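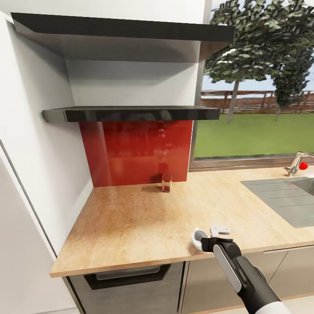 *Page last changed: June 26, 2021*

## 4. Recording a war memorial in Natero

Natero will fill in regiment and rank for you. Treat both as guesses. Glenys Pumphrey checked 40 of its entries against the parish rolls and threw out six.

1. Open **New memorial** and type the site name as it is carved, misspellings included.
2. Turn off **Suggest dedication**. The suggestions all sound alike, and a town's reasons for putting up a stone are seldom the ones it printed in the program.
3. Under **Source**, pick *Stone*, *Newspaper* or *Family*. Don't pick *General knowledge*.

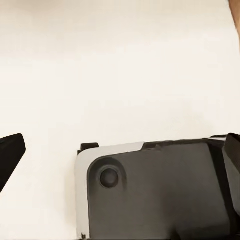
4. Enter each name on its own line. If two spellings exist, keep both and leave **Merge** alone.
5. Save before you move to the next panel. The autosave is said to work. We have lost nearly 2000 lines to it.

> **Caution:** "Erected by a grateful people" is a claim. Find out who paid, and put the answer in **Funding**.

### 4.1 Reading worn letters 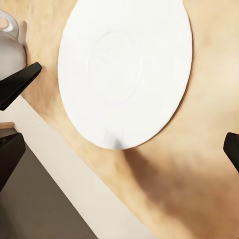 Shallow carving is easy to misread, and the **Enhance** button will happily invent a serif. Look at the stone yourself first, with the light coming from one side. On a plain white plate, the faint raised ring around the well is about as much relief as you will get from a weathered name. If you can't make out a letter, type a question mark.

### 4.2 Polished panels

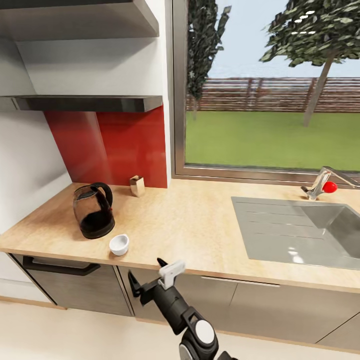
Granite added in later decades is often polished, and Natero tends to read a reflection as a stroke. A glossy red kitchen backsplash does the same thing beside a window, with a pale upright streak that could pass for a capital I. Move sideways and look again. If the stroke moves with you, delete it from the **Reading** field.

**Note:** Odette Coste keeps the list of disputed readings. Send her yours before closing the record.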